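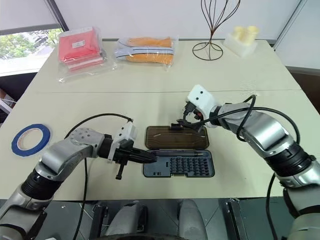

Workshop Bits > Hand Tools > Screwdriver Sets

Testavow precision screwdriver set, in case

Posted by Iman Benmoussa on Sunday, September 9, 2018

I fix small things. Glasses, toys, the battery door on the bathroom scales, other people's remote controls. For years I did it with a biscuit tin full of odd screwdrivers, and for years I spent more time hunting through the tin than turning the screw. So when we started stocking the Testavow set I took one home in August and I've not opened the tin since.

It's one handle and a lot of little bits, all in a case that opens like a book. The lid is a smoky brown see-through plastic and the tray is a dark grey with a touch of blue in it. The handle has its own moulded slot to lie in and the bits go in rows of small holes beside it, so you pick the one you want and drop it back when you're done. I like that the case is the storage - there's no pouch or extra box to lose.

The handle is slim. If you've got big hands you may want to try it in the shop first (Clive Furnival has hands like shovels and he gets on fine with it, but he did grumble for the first evening). It spins nicely between finger and thumb, and that's how you want to be working on screws this size anyway. Please don't use it on door hinges! I know somebody will. Get a proper full-size driver for those, we've got plenty.

The bits are dark and they're small, and the sizes next door to each other look very alike. I do mine under a lamp, on a pale table, and that helps more than you'd think. When I've got a lot of tiny screws coming out of something I stick them down on a strip of blue masking tape in the order they came out and write on it with a biro. A roll lasts me ages, and I'd buy one along with the set if you haven't got any in the house.

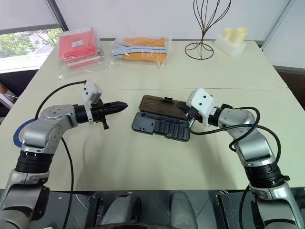 Līga Lapiņa wrote in to ask whether the bits stay put if you carry the case about in a rucksack, as she'd had another make that emptied itself over the bottom of her bag by the time she reached work.

Mine have stayed in, Līga, and it's been to my sister's and back in the car boot more than once. I wouldn't throw it around, though. Shut the lid properly before you pick it up, and if it's going in a bag with heavy stuff put an elastic band round it for good measure. The lid is plastic and I can't see it enjoying a hammer landing on it.
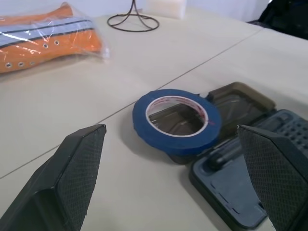
The other thing I do with the tape is label the bits I use most. A tiny scrap on the rim of the tray, next to the hole, with a dot on it. It peels off clean when I change my mind, so far at least, and it's saved me a fair bit of squinting. Kelechi Wike in the shop does the same with nail varnish, but that's a bit permanent for me.

Price is £15 for the set, and postage is free once your basket gets to £30. We can't order single bits from Testavow, I've asked twice. If one of yours arrives damaged, bring the whole case back within 30 days and we'll swap it.

We've got a fair few on the shelf at the moment and more on the way.

Recently added
Nenier bench lamp with clamp
Blue masking tape, single roll
Fosunano magnetic parts dish
Ó Dubhghaill full-size screwdriver, cross head
Fosunano tweezers, fine point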